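Nindell three-piece balcony set: my verdict after a whole season

I'll start with a confession, I'm a sucker for garden tools in silly colours. I've had this set since May and it's lived outside with me through tomatoes, a very sulky lavender and more compost than one small balcony should ever see!

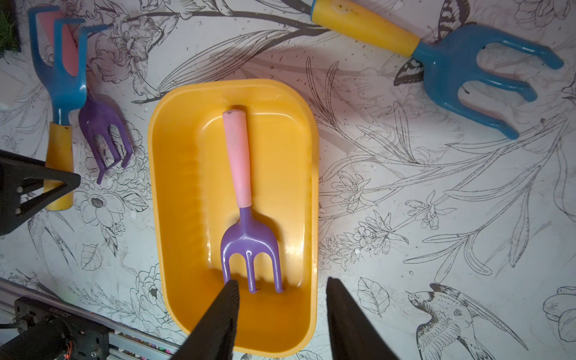
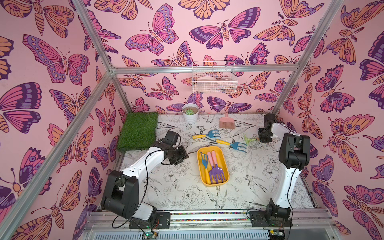 Stamatia Vasilakis reckons plastic tines are fine in pots and hopeless anywhere else, and that she went back to her old steel Haltano for the allotment. I'm with her there. Mine sailed through bagged compost, but in the clay by the back step (lovely stuff, sets like a brick) the fork bent so far I stopped out of pity.

The trowel is the star. It's deep, it pours neatly and the handle doesn't rub, even after I'd potted up a whole tray of pansies in one go. The little rake I've used twice, if that. Everything rinses clean under the tap, though the colours do go chalky if you leave them in the sun, so bring them in.

Would I buy it again? For pots, yes, and I'd get one for my niece too. For a proper border I'd save up for the Clonska. Four stars from me, and the rake can go to whoever wants it.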